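How to Get Candle Wax Out of a Tablecloth

Wax on a tablecloth looks worse than it is. Most of it comes off with cold and a dull edge, and the rest comes out with heat and paper. The order matters. If you go straight to hot water, the wax melts and spreads deeper into the cloth.

This method works on cotton, linen and most blends. Don't use it on silk, velvet or vinyl. Check the care label before you bring out the iron.

What you need

Ice cubes in a plastic bag
A butter knife or an old plastic card
Plain brown paper or white paper towels with no print
An iron
Liquid dish soap
Rubbing alcohol, for colored wax only

Step 1: Let it harden

Leave the spill alone until the wax is firm. Wiping soft wax pushes it into the weave. If the cloth is small enough, fold it with the wax on the outside and put it in the freezer. For a large cloth, hold the bag of ice on the spot until the wax turns brittle.

Step 2: Lift off what you can

Hold the cloth flat with one hand and slide the knife under the edge of the wax. Keep the blade low so it doesn't catch a thread. Large drips often pop off whole. Shake the crumbs into the trash, not the sink.

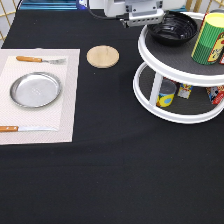
Can I skip the scraping and go straight to the iron?

The iron will still work, but you'll go through much more paper and the greasy ring will be wider. Scrape first, even if you only get half of it.

Step 3: Iron the rest into paper

Put two sheets of paper under the stain and 2 on top. Set the iron to low with the steam off. Press for a few seconds, lift, and move to a clean part of the paper. Keep going until the paper stays clean. Don't slide the iron back and forth.

Step 4: Treat the mark

Rub a little dish soap into the spot with your fingers and leave it for 11 minutes. If the candle was red or dark green, dab the dye with rubbing alcohol on a cotton ball first. Test the alcohol on the hem, as it can lift color from dark cloth. Rinse out all of it before washing.

Step 5: Wash and air dry

Wash at the warmest setting the label allows. Hang the cloth up to dry and look at it in daylight. A dryer will set any grease that's left, so repeat step 4 if you still see a shadow.

Lilla Somogyi wrote in to say that brown paper bags work well in step 3. Use the side with no printing on it.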